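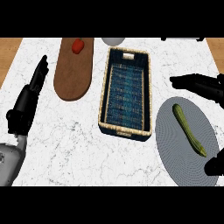 Page last changed: April 14, 2021

By Ningsih Pillai

Search this site Enter keywords Go

I finally got over to the Dirley open day, and I'm so glad I went! The place was packed (196 visitors through the door, they told me at the desk) and the longest line by far was for the kitchen demo, where a two-armed robot works at a marble countertop that only exists inside a computer.

The job sounds like nothing much. There's a red bell pepper on a cutting board, a zucchini on a round gray placemat, and an empty basket in the middle with a navy-blue inside. The vegetables are supposed to end up in the basket - that's the whole thing. But I stood there with my coat on for 42 minutes, and so did the guy next to me.

Volker Heitmann ran the demo and was very patient with all of us. He said his team has been through 2,187 practice runs of the vegetable task since December, all of them simulated, and that the zucchini gives them more trouble than the pepper. "It's long, it rolls, and you have to decide where to hold it," he told us. A little girl asked if the robot likes zucchini. He said he'd check.

Visitors could have a go at steering the hands themselves, and of course I signed up. I had 2 tries. My first was a mess (I bumped the basket and lost track of which hand was which) and my second was a bit less of a mess, so I'm calling it progress.

Štefánia Kratochvíl, who organized the day, says they'd like to hold another one in December, with more time slots for the kitchen. Sign-up will be at the Dirley front desk, and it's free.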